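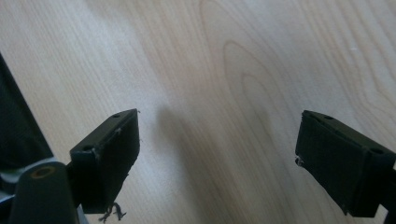
Reading time: 4 minutes

How Does a Robot Know Where the Table Is?

Look at the pale surface between those two black fingers. You knew right away what it was for, didn't you? Something flat, good for putting things on. Your brain worked that out before you finished blinking!

A robot has to work it out too, and it does it with software. Software is the set of instructions a computer follows, and a robot like this one needs a lot of them. Let's go through what happens inside.

First, the numbers

A camera close to the fingers sends pictures to the computer. To the computer, a picture is a giant grid of tiny squares called pixels, and every pixel is a few numbers. Big numbers mean bright, small numbers mean dark. Pale wood gives big numbers. Black fingers give small ones.

So the first job is sorting. Which numbers are robot, and which are everything else? The fingers are easy, because they show up in nearly the same place in every picture. The part of the program that does this sorting is called perception (say it per-SEP-shun). It's the robot's way of making sense of what it sees.

The tricky bits

Now look at the wood again. See the curvy rings, one inside another, a bit like a stretched-out target? They're only grain, and you could slide your hand right over them in your mind and know there's nothing to pick up. But a program might spot that oval and think, "Aha! A plate!"

Shadows are sneaky too. There's a soft gray one in the gap between the fingers. It's darker than the wood beside it, so a simple program could decide that a dark thing is lying there, and close the fingers on nothing at all.

And then there are specks. One tiny white fleck sits on the wood near the top right. Is it something to grab? A crumb? The program needs a rule for that, or it needs to learn one.

"My favorite days are when it gets fooled," says Nantana Chuensuk, who writes perception software at Hustemus. "When it grabs at a shadow, I know exactly what to teach it next!"

Learning from lots of pictures

How do you teach a program about shadows? You show it pictures, plenty of them, with the right answers attached. This one is wood. This one is wood with a shadow. This one is wood with a spoon. The program makes a guess, checks the answer, and changes itself a tiny bit so the next guess is better. Then it does that again and again and again.

Pictures with nothing between the fingers are very useful here. The program has to learn what "nothing to grab" looks like, and nothing can look surprisingly different when the light changes.

Making a plan

Once the robot has decided what's there, another piece of software takes over. It's called the planner. The planner asks: Where do the fingers need to go? How wide should they open? Is anything in the way? Then a third piece, the controller, turns the plan into motor movements and keeps checking that the fingers are where they ought to be. If they drift a little, it nudges them back.

Look, guess, plan, move, look again. It goes around in a loop, like you do when you pour juice and keep one eye on the cup.

Try it yourself

Ask a friend to be the robot. The robot closes both eyes, and you are the camera. Put an eraser on the table and describe only light and dark: "light, light, light, dark, light." Can your robot find the eraser? Now turn on a lamp so the eraser makes a shadow, and play again. Swap places after 16 turns.

Words to know

Pixel: one tiny square in a digital picture.
Perception: working out what is in a picture.
Planner: software that decides how to move.
Controller: software that makes the movement happen and fixes small mistakes.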